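My rental kitchen walk-through, the long version with my grumbling left in

I've been looking after the upstairs unit on Plusen Lane for four years now, and people keep asking me for the checklist I use between tenants. So I typed it up! It's my own list, I'm not an inspector, and your town may want things mine doesn't. Mark each line OK, FIX or ASK, and write the comment while you're standing there. If you wait until you get home you'll remember maybe half of it (I speak from experience).

Smoke alarm, hallway side of the kitchen: OK
Pressed the test button, very loud, neighbor's dog joined in. Check the date on the back while you're up the ladder. Mine still has years on it, but the one in the bedroom was past its date and I had walked under it I don't know how many times.

Carbon monoxide alarm: FIX
Chirping. Swapped the battery and it kept chirping, so I'm replacing the whole unit. Do not stick a chirping alarm in a closet, which is where I found this one, wrapped in a towel.

Fire extinguisher: OK, but moved
Needle in the green, pin in, no dents. The last tenant kept it on the wall behind the range, so you'd have to reach over the fire to get it. Now it's by the door. Please go look at where yours is!

Outlets near the sink: FIX
There are 2 of them and both are supposed to trip when you press the test button. The left one did. The right one clicked and my little plug-in tester stayed lit, so that's a call to Sudheer Arumugam, who does all my electrical work and will tell me off for not checking it in spring. I put tape over it until he comes.

Range and oven: OK
All burners light on the first try. Pulled the whole thing forward to look at the anti-tip bracket, and it's there and it catches. If you've never checked for one, push the range back in and then try to tip it gently toward you. It should stop almost right away. While it was out I vacuumed behind it and got a fork, a dice and a truly awful amount of dog hair.

Range hood: ASK
The fan runs but it sounds like a truck. Filter was greasy enough that I let it soak overnight. I want to know if the duct goes all the way outside, and I can't tell from in here. The paperwork says Drirnance on it and nothing else useful.

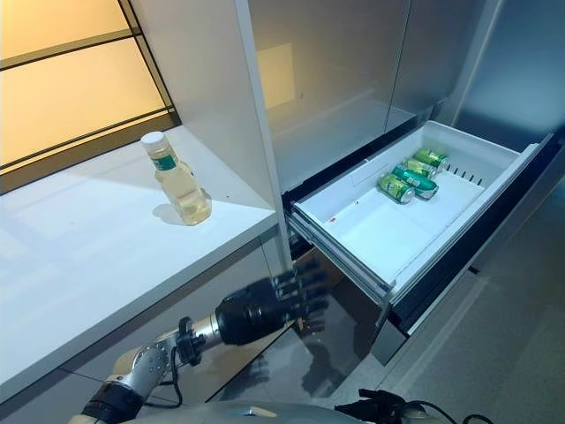
Plusen Lane, September

Back for the second pass, cabinets and counters this time, and I'm slower at this part because everything has to be opened.

Drawers and pull-outs: OK, one note
Pull each one out all the way and lean on it a little. You're checking that it stops where it should and doesn't come off in your hands. One down by the sink was loose, four screws, five minutes, done. If little kids are moving in, this is when you put the latches on the low ones, and I do it whether they ask or not.

Tall cabinets: OK
Shelf pins all seated. I give the top a good shove with my flat hand to see if it's fastened to the wall. It is. Heavy stuff goes on the bottom shelf, and I leave a note saying so, and I've never once seen anybody follow it.

Counter edges and seams: OK
Run your palm along the front edge looking for anything sharp or lifting. Glass and cooking oil should live well away from the burners, and I say that at every move-in. Oil on the floor is how my sister did her wrist.

Under the sink: FIX
Slow drip at the shutoff, caught it with a paper towel wrapped around the valve. Somebody had also left a jug of Mekeck drain cleaner with no cap on it. Out it went, to the hazardous waste drop-off and definitely not down the drain.

Hot water: OK, after fiddling
I let the tap run and hold a thermometer in it. Came up too hot the first time, so I turned the heater down, waited a couple of hours and tried again. 118, which I'm happy with.

Window: OK
Opens, closes, locks, doesn't slam. Test it with one hand, like you would with a pan in the other.

Floor: ASK
One soft spot by the fridge. It might be old water damage and it might be nothing. I pressed all around it with my heel and marked the edges with painter's tape so the floor guy can find it.

Bill so far is $297, counting the alarm, a new shutoff valve and the latches, but not Sudheer. I'll add the hood answer when I get one. If your list has something mine doesn't, leave it in the comments, and tell me about the range hood noise if you've had it too!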